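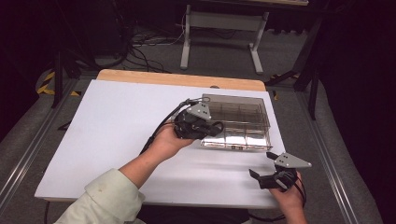 Golnar Safavi

The Gadska talks have a logo now. It went up on the lectern in April, a blue river with a bridge over it, and the delegations have been photographed in front of it ever since. What they haven't done is agree on who patrols the river.

I have covered the border dispute between Gadska and Grarnberg long enough to have seen the same handshake staged in two different hotels. Each time we are told the mood in the room was good. Each time a joint statement comes out late in the evening, and each time the hard part has been moved to an annex that will be finished later. I asked for the annex from the last round. A press officer told me it was "a living document," then asked me not to use her name.

The current plan calls for both sides to pull their heavy guns back from the water and let 200 unarmed monitors work along the crossing points. Rostam Bagheri, the chief negotiator for Gadska, calls it the most serious offer his government has ever made. Maybe so. But the text doesn't say how far back the guns go, and it lets either side suspend the whole thing over "a grave incident," a phrase it leaves undefined.
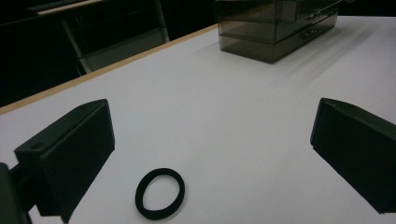
By Golnar Safavi | July 26, 2018

Keyvan Sharifi, a retired colonel who spent 7 years on the Grarnberg side of the line, read the draft twice while I waited in his kitchen. "Who decides what's grave?" he said. "If it's the general who wants to leave, you've signed nothing."

Then there is the money. Grarnberg's parliament approved a new order of armored vehicles the same week its foreign minister was praising restraint. Officials say the purchase was planned long before the talks, and the paperwork backs them up. It still means the vehicles will arrive just as the monitors do.

Marjan Talebi, who represents the river towns in Gadska's assembly, supports the plan and is tired of people like me. She told me that 405 families in her district can't reach their own fields, and that a weak deal would at least open the farm road. I drove out to see it. The barrier was down, and the soldier beside it had heard nothing about a change.

Ministers from both countries are due to meet again before the harvest. The agenda I was shown sets aside a full morning for the signing ceremony and an hour after lunch for the annex.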